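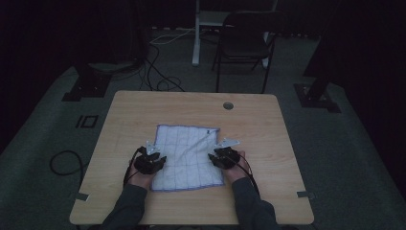 Folding cloths on the big table

I switched the kitchen over from paper towels to cloths in April, and the part I underestimated was the folding. The washing takes care of itself. They go in with the towels and come out with the towels. Then there is a pile, and the pile has to become something that fits in a drawer.

The cloths are the thin white kind with a stitched grid and a colored edge. I bought two packs of a brand called Bestness from the discount table at the hardware store, and Souad Amrani gave me a few more when she moved. They all look alike now, after enough washes, and I keep them together.

For a while I folded them on top of the dryer. The top of our dryer is narrow and it slopes a little toward the front, so every cloth had to be held down with one hand and folded with the other. The folds came out crooked and the stack leaned. Then I tried the bed, which is worse. A mattress gives under your hands and there is nothing to press against.

A table is better. A bare one, with room on both sides of the cloth for your hands and nothing you have to work around. I like a wood top. A cloth this light will slide on a glossy surface, and on a tablecloth it drags and bunches up. On plain wood it moves when I pull it and stays when I let go.

How I lay it out

I put the cloth down near the front of the table, where I can reach the far edge without leaning. Then I pull the corners. I used to smooth from the middle with the flat of my hand, the way you would with a bedsheet, and that pushed the wrinkles to the edges, where they stayed. Pulling the two far corners first and then the two near ones works better for me. If one edge still curls up I leave it alone. The first fold flattens most of that.

A cloth that has dried in a ball has a hard crease somewhere, usually on the diagonal. I don't iron these. I give it one snap in the air, lay it back down, and accept what is left. Roscoe Sorensen read a draft of this and wrote back that he irons his, including the dishcloths. He has more patience than I do.

The table shouldn't be too low, either. At the coffee table I was bent over, and after one load my back let me know. Standing at a proper table I can get through a whole basket while the rice cooks.

Using the stitching as a guide

The stitched lines are the most useful thing about these cloths, and I had them for weeks before I used them for anything. I think they are there to hold the layers together in the wash. They are also a ruler. If a line on the top layer sits over its match on the bottom layer, the fold is straight. The edges can fool you, because after enough washes no cloth is a true rectangle anymore. Ours have shrunk more one way than the other, and a couple have one corner that sticks out past the rest.

So I go by the lines and let the edges land where they land. A little of the border shows past the fold on some of them. It doesn't bother me.

The serged border is thick compared to the rest. Four layers of it in one corner makes a lump, and a stack with every lump on the same side will tip over. I turn every other cloth around. My neighbor Şengül Sarıgül showed me that with her napkins, and it fixed the leaning stack the same day.

Corners are also the best place to hold on. The middle of the cloth is soft and gauzy and tells you nothing about where the rest of it is going. If you pick it up by the corner, right at the border, the whole side comes along with it. 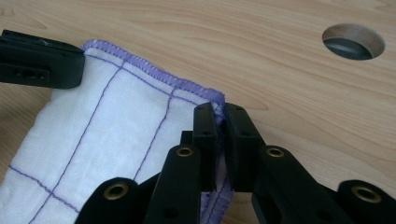

The fold I settled on

I tried three folds. The first was in quarters, which is quick, but the squares were too wide for the drawer. The second was rolling. Rolls look good in a basket, and Teguh Ngui keeps his that way by the sink, but in a drawer they come undone every time you take one out.

The one I use now is in half, then in thirds:

Near edge up to the far edge, lines matched.
Press along the fold with the side of the hand.
Left third in.
Right third over it.
Turn the whole thing over so the open edge is underneath.

Once I had the order down I stopped thinking about it. My son folds his in quarters and puts them in the same drawer, and I refold them when he has gone upstairs.

They stand on edge in the drawer, in a row, like file cards. I can see all of them and take one without disturbing the others. Eleven fit across before it gets tight. When the row is loose enough that they start to fall over, it's time to run a load.

Sorting before folding

I pull out the bad ones while the pile is still a pile. Anything with a grease stain that has been through the wash twice goes in the rag bucket under the sink. Anything with the edge coming loose goes in the mending bag, and there it stays, to be truthful, until I have a reason to get the sewing machine out. The overlocked edge holds up well on most of them. When it does go, it goes at a corner first, and then it unravels fast if it goes through the wash like that.

I don't use fabric softener on these. It leaves them slick, and then they push the water around the counter. Amnuay Siriwan told me vinegar in the rinse does the same job and I have been doing that. I can't say I notice a big difference, but they come out smelling of nothing, and that is what I want from a dishcloth.

We still have a roll of paper towels for when the cat is sick. The last one has been on the shelf since the switch and is about half gone. Before that we went through a couple a week.

Next I want to do the napkins, which are a heavier cotton and have no lines on them at all. I'll probably iron a crease into one as a pattern and see if that helps. If anybody has a good way to fold a square napkin so it stands up in a drawer, leave it in the comments.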